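# Recording demonstrations for the bottle task

These are the steps we use at Zestolero to collect examples for a policy that picks up tagged bottles and places them at a tray. It assumes the arm is already set up for teleoperation and that you can start and stop a recording.

## Before you start

Decide what counts as one example. For us it's one bottle, from the first move of the arm until the fingers are open and clear. If you record two bottles in one go, you will have to cut the file later, and the cut never lands in the same place twice.

1. Tape the marker sheet flat on the table. If a corner lifts, the pose estimate drifts.
2. Run the calibration script and write the result into the session log.
3. Turn off autofocus and auto exposure on every camera. White parts on a black table will fool both.
4. Check that the wrist camera and the fixed cameras share a clock.

## Setting out the parts

Move the bottles between examples. Some should stand and some should lie down, with the caps turned in different directions. Shift and rotate the tray too. We follow a printed list of starting layouts called Lutwood, which keeps operators from drifting back to the layout they find easiest.

Wrist and fixed views, all from the same setup:
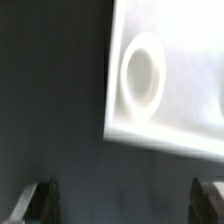
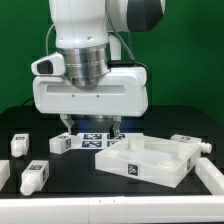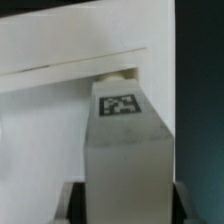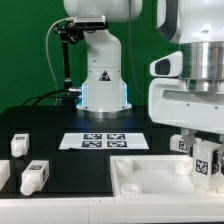

## Recording

Start the recording with the arm at its home pose. Move at a steady pace and don't stop to think halfway through - a long pause teaches the policy to pause. If you need to look at something, stop the take and start again.

Approach each bottle from above and slow down over the last stretch. Close the fingers, wait a beat, then lift. When you get to the tray, line up first and then go in with a single motion.

Keep takes where you miss slightly and correct. Throw out takes where a bottle falls off the table or someone reaches in. Label them while you still remember what happened:

- `ok` - finished without help
- `fix` - missed, corrected, finished
- `bad` - don't use

## How many

Our first policy, Irkar, was trained on 300 examples and did well only with standing bottles. At 700 it handled the ones lying down, but 400 of those takes were recorded specifically for that case. Look at the mix before you look at the total.

## Checking the data

After every session, play back the first and last takes at full speed with all views side by side. Look for dropped frames and for a delay between the wrist view and the fixed views. Anything over 2 frames of lag goes back to the Fernandes sync tool before it's added to the set.

Some blur in the wrist view is fine while the arm is moving fast. If it is still there when the arm has stopped, check the lens and the camera mount.

Copy the session log into the same folder as the takes.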